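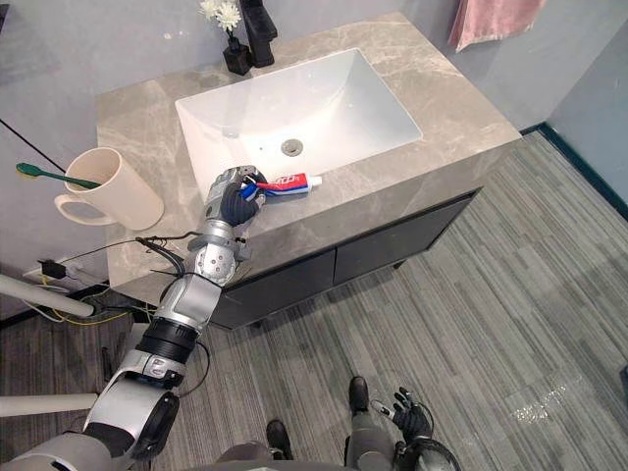
Getting the guest room ready in September

I've been renting out our spare room in Urnura for three summers now, and every September I swear I'll write down what I learned before I forget it all. So this time I'm doing it, in the newsletter, where you can all hold me to it!

First thing: put the Wi-Fi password on a card. We used to tell people at the door, when they were tired and holding two bags, and then I'd get a text at 11 p.m. asking for it again. Now it sits on the nightstand in big letters, along with the bus times to Golob and the number of the only taxi that picks up after dark.

Second, sheets. I own three sets per bed and I still ran out in July (back-to-back bookings, a rainy week, no dryer). I finally gave in and bought a fourth set. White, boring, all the same, so I never have to hunt for the matching pillowcase. The fancy striped ones have gone to my sister.

Flowers are my one splurge. A small bunch from the market does more for a room than the framed prints I spent a whole winter picking out. People mention them in reviews all the time. I don't think anyone has ever mentioned the prints.

Now, prices. I charged 67 a night all summer and I'm dropping it a little for fall, mostly for people who stay a week or more. A neighbor on the Atano side of the hill keeps hers the same all year and does fine, but she has the view and I have the school parking lot. I did 23 bookings this season, which was plenty for one person with one washing machine.

A few of you asked about breakfast. I stopped cooking it last year and I don't miss it one bit — I leave bread, butter, jam and a bowl of fruit, and folks help themselves. The bakery opens at 6:30 if they want something warm, and they nearly always do.

Oh, and check your smoke alarm batteries. Mine started chirping at four in the morning with a very nice couple in the house, and there I was on a chair in my robe, apologizing to the ceiling.

Next month I'll get into the messy stuff: deposits, late arrivals and what to do when someone wants to bring a dog. If you've got a good dog policy, please hit reply and send it to me. Mine is currently one sentence long and it isn't working.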